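Skavard 作業台用天板 白仕上げ(奥行3000mm対応シリーズ)

品番:SK-2279
製造:Brinik
販売:Flallton 業務用什器部

製品概要
Skavardは、店舗のバックヤード、厨房脇の配膳スペース、検品室などに設置する作業台用の天板です。脚部は別売で、同シリーズの固定脚および昇降脚に取り付けられます。天板表面は艶を抑えた白色で、照明の映り込みが少なく、伝票や小物の置き場所を目で追いやすい仕上げとしています。芯材と表面材は工場で圧着し、四辺すべてに同色の縁材を巻いています。

仕様
幅:1586mm
奥行:750mm(連結時最大3000mm)
厚さ:31mm
質量:26.5kg
色:白(艶消し)
等分布耐荷重:120kg(固定脚使用時)
使用温度範囲:5〜40℃
表面耐熱温度:120℃(短時間接触)
縁材:2mm厚、同色
付属品:脚部取付ねじ16本、連結金具2個、取扱説明書

耐荷重は天板全面に均等に荷重をかけた場合の値です。中央の一点に荷重が集中する使い方では、60kgを上限としてください。昇降脚を使用する場合は、脚部の定格荷重から天板質量を差し引いた値が積載の上限となります。

表面材について
表面には微細な凹凸を設けています。平滑な鏡面仕上げに比べて擦り傷が目立ちにくく、紙類が貼り付きません。凹凸の深さは布で拭き取れる範囲に抑えてあり、目地や継ぎ目は天板面内にありません。金属製の容器を引きずると、容器側の金属が付着して灰色の線になることがあります。多くは傷ではなく付着物で、中性洗剤を含ませた布で落とせます。落ちない場合はメラミンスポンジを軽く当ててください。強くこするとその部分だけ艶が出ます。

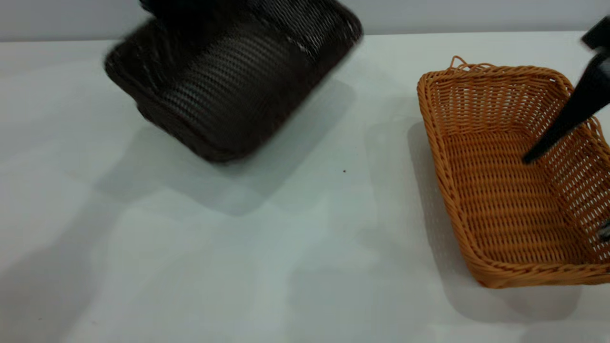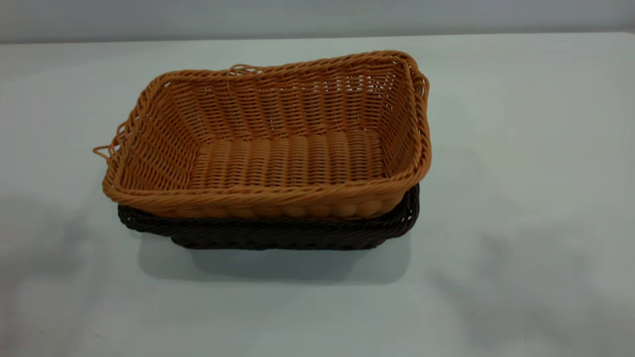
天板の寿命を左右するのは、荷重よりも日常の接触です。角の立った容器や底に砂の付いた段ボール箱は、面に置いたまま滑らせず、持ち上げて移動してください。縁が太く巻かれた編みかごのように角の丸い容器でも、底面に異物が挟まっていれば条件は同じです。色の違うかごを重ねて置く場合は、下段の底を先に拭いておくと天板側の清掃回数を減らせます。濃色の樹脂製品を長期間同じ位置に置くと、可塑剤の移行により表面が変色することがあります。変色は洗浄では戻りません。ゴム脚の付いた機器を常設する場合は、別売の保護シート(SK-2279-P)を敷いてください。

設置
組立は二人以上で行ってください。床に毛布などを敷き、天板の裏面を上にして置きます。脚部の取付座を下穴に合わせ、16本のねじをすべて仮締めした後、対角の順に本締めします。締付トルクの目安は3N・mです。電動工具を使用する場合はクラッチを低めに設定し、最後は手工具で締めてください。下穴を空回りさせた場合、同じ穴への再締結では所定の強度が出ません。補修用インサートをご注文ください。

連結設置では、奥行方向に最大4枚まで並べられます。4枚を連結したときの奥行は3000mmです。連結金具は天板裏面の溝に差し込み、表面の段差が0.3mm以下になるまで脚部のアジャスターで調整します。段差が残る場合は床の不陸を確認してください。アジャスターの調整幅は15mmで、これを超える床勾配には対応しません。

清掃
通常の汚れは水で固く絞った布で拭き、その後に乾拭きします。油分は薄めた中性洗剤を使用してください。消毒用エタノールは使用できますが、面に溜めたまま放置しないでください。塩素系漂白剤、シンナー、アセトン、研磨剤入りクリーナーは使用できません。縁材と表面材の境目に水分が残ると、長期的に剥離の原因となります。

交換部品・別売品
固定脚 高さ700mm(4本組):SK-L70
固定脚 高さ850mm(4本組):SK-L85
昇降脚 手動式:SK-LH
保護シート 半透明:SK-2279-P
補修用インサート(8個入):SK-INS
縁材補修テープ 白:SK-EDG

旧シリーズSalehiの脚部は取付座の穴間隔が異なるため、そのままでは使用できません。変換プレートの在庫がある間は部品扱いで出荷しますが、昇降脚との組み合わせは保証対象外です。

納期・梱包
標準在庫品は受注後5営業日で出荷します。梱包は一枚ごとの個装で、角部に緩衝材が入っています。受領時に外装の角が潰れている場合は、開梱前に配送業者へ申し出てください。開梱後の角欠けについては、交換をお受けできないことがあります。寸法切断、配線孔加工は受注生産となり、納期は別途回答します。加工品の返品はできません。

保証期間は納入後1年です。表面の擦り傷、可塑剤による変色、指定外の薬剤による劣化は保証に含まれません。4月出荷分から取扱説明書を改訂し、連結金具の取付図を差し替えています。旧版をお持ちの場合は、品番を添えて販売窓口へご請求ください。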